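Rullum Arm Hire: FAQ

What does the monthly rate cover?
One arm, one gripper, cabling and remote support. The rate is £1,396 from May.

Can I change the gripper?
Yes. Allow 7 minutes and rerun calibration.

Does it need a cleared worktop?
No. Rullum plans its reach around fixed items, which must be entered at set-up. A toaster oven to the left of the arm and a tray to the right are acceptable, with the chopping board kept between them.
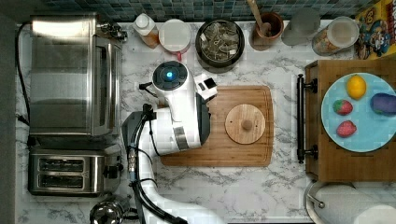
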